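## 3. Planning the purchase

This section covers the work to be done before an order is placed for a Drusteck two-arm unit. Complete it in the order shown. Sections 4 and later assume that the site sheet, the simulation run, and the budget sheet exist and have been signed.

### 3.1 Site sheet

Fill in one site sheet for each room in which the unit will operate. Rooms that it only passes through go on the route page at the back of the same sheet.

1. Enter the room name and the door through which the unit will arrive on delivery.
2. Measure the clear width of every door on the route with the door fully open. Measure between the stops, not between the outer edges of the frame.
3. Record the floor covering in each room and at each threshold. Where two coverings meet, record the trim strip and its height.
4. Record furniture within reach of a door swing. Include small tables, stands, and coat hooks.
5. Note doors with glass panes. Depth sensors can misread glass, and the note is carried forward to the acceptance test in Section 8.
6. Mark the proposed location of the Donley charging dock. Leave 515 mm of free floor in front of it.
7. Mark the nearest wall outlet. Extension cords are not permitted for the dock.

**Note:** The base needs 302 mm of free floor on the side from which the battery is removed. A wall corner next to a door rarely provides it. Check this before the dock position is drawn in ink.

**Caution:** Do not take dimensions from an architect's drawing alone. Drawings often leave out trim, door closers, and furniture added later.

### 3.2 Simulation run

A simulation run in Zitport is required before the budget is submitted. It is included in the evaluation license and needs no hardware on site. The purpose is to find out which options the order needs. Reach, in particular, decides whether the standard arms are sufficient, and arms cannot be exchanged after delivery without returning the unit.

1. Install Zitport on a workstation that meets the requirements in Appendix B.
2. Load the robot model that matches the quote. The model number is printed on the second line of the quote.
3. Build the room from the site sheet. Surface finishes may be approximate. Door frames, thresholds, and furniture positions must match the sheet.
4. Place the robot at the delivery door with both grippers open and empty.
5. Run the approach to each door on the route.
6. Run the approach to each corner where the unit will have to turn.
7. Save views in which both grippers can be seen against the nearest walls and fixtures.
8. Write down every position in which a gripper or an arm link comes closer to a surface than the limit set on the site sheet.
9. Repeat steps 4 through 8 with the long-reach arms if any limit was exceeded.

**Note:** A tilted view is acceptable for the record. Do not level it. Clearances are read from the contact log and never from the view itself.

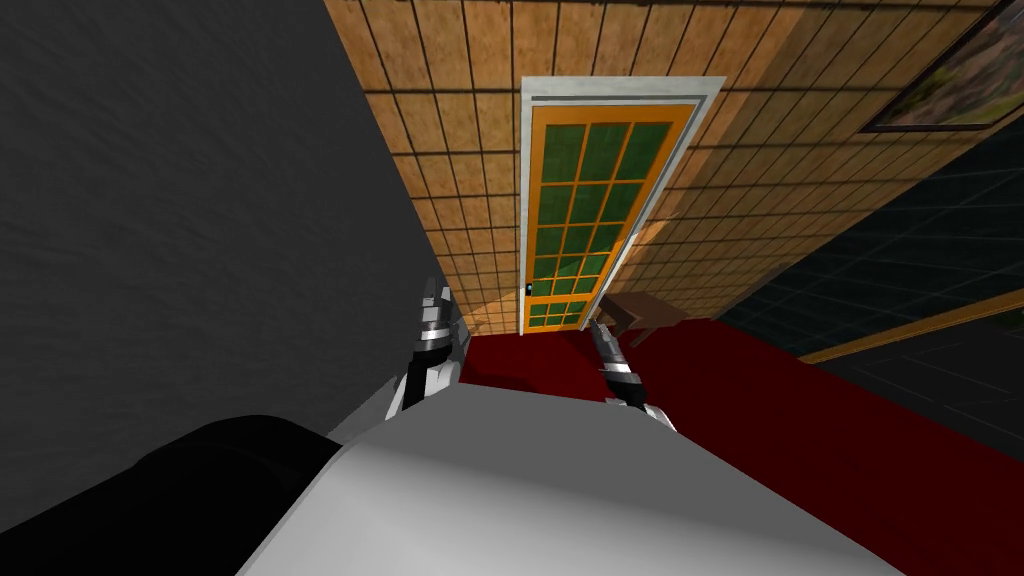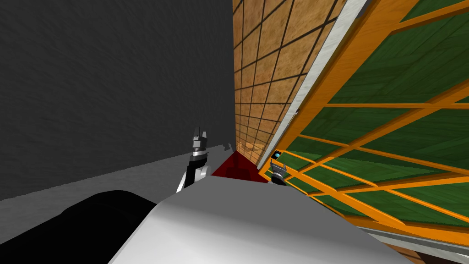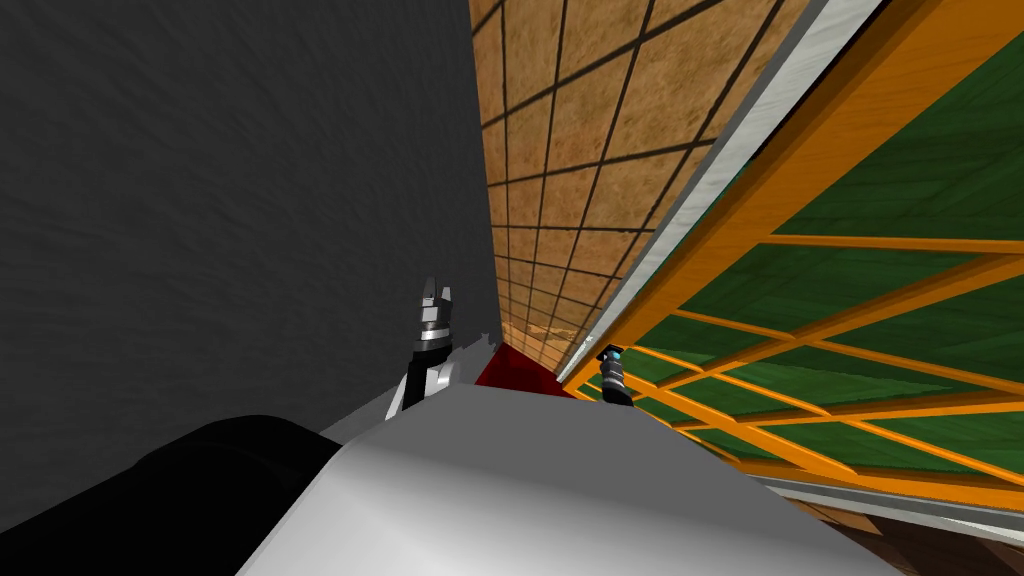 Simulated views, both grippers visible in each.

Nilton Cabrera wrote in after the September issue of this guide that the simulation run should come before the request for a quote, and should be repeated once the quote arrives. At the Restrepo building the quote was already signed when the first run was made. The long-reach arms then had to be added as a change order, at the list price, with a second freight charge. He would also have the buyer run the standard arms and the long-reach arms on the same day, with the same room file, so that the two logs can be laid side by side.

The first point has been adopted. A buyer who does not yet hold a quote may load the generic model and repeat steps 2 through 8 when the model number is known. The second point is left to the buyer.

### 3.3 Reading the contact log

The log is a plain text file in the project folder. Each entry gives the robot part, the surface, the distance, and the time into the run.

1. Sort the entries by distance.
2. Delete entries in which both parts belong to the robot. These are handled by the controller.
3. Compare the remaining entries with the limits on the site sheet.
4. For each entry below the limit, choose one remedy and write it in the last column:
 - move the furniture
 - change the approach path
 - change the dock location
 - change the arm option
5. Rerun the affected approach after each change. Do not combine changes in a single rerun.

A remedy that moves furniture is the cheapest on paper and the first to be undone in practice. If the furniture belongs to another department, obtain its agreement in writing.

**Caution:** The simulation does not model soft carpet. A base that rolls freely in the run may drag on deep pile. Where the site sheet lists carpet, request a wheel test on a sample of the same material before ordering.

### 3.4 Budget sheet

Enter each item on its own line. Do not fold installation into the price of the unit, even if the vendor has done so in the quote.

| Line | Item | Basis |
|---|---|---|
| A | Robot unit, with arm option | Vendor quote |
| B | Gripper pair and spare fingertips | Vendor quote |
| C | Donley dock and electrical work | Electrician's estimate |
| D | Zitport full license | Annual, per workstation |
| E | Freight and unloading | Vendor quote |
| F | Site changes | Contact log, last column |
| G | Operator training | $4000 per site |
| H | Contingency | 20 percent of lines A through F |

1. Fill in lines A, B, and E from the same quote. Prices from different quotes may carry different validity periods.
2. Fill in line F from the contact log. If the last column is blank, enter zero and attach the log.
3. Enter line G once per site, whatever the number of operators.
4. Calculate line H last.
5. List recurring costs on page two of the sheet. These are the license, the service plan, and replacement fingertips.

**Note:** The evaluation license ends when the full license is activated. Export all room files first. They cannot be opened afterward without a request to support.

**Note:** Leasing is treated as a separate case. Replace line A with the total of all lease payments and leave the other lines as they are. Some leases include the dock; confirm that the electrical work is also covered before striking line C.

### 3.5 Before the order is sent

- Site sheet signed by the person responsible for each room.
- Contact log attached, with no open entries.
- Arm option on the order identical to the arm option in the final run.
- Delivery door on the order identical to the delivery door on the site sheet.
- Written confirmation from the electrician that the dock outlet is on its own circuit.
- Delivery time agreed. Deliveries after 3 p.m. are unloaded but not unpacked until the following morning, and the crate needs a locked room overnight.

**Caution:** Do not order spare arms at this stage. Spares are matched to the serial number of the unit and can be ordered only after the acceptance test. The procedure is in Section 8.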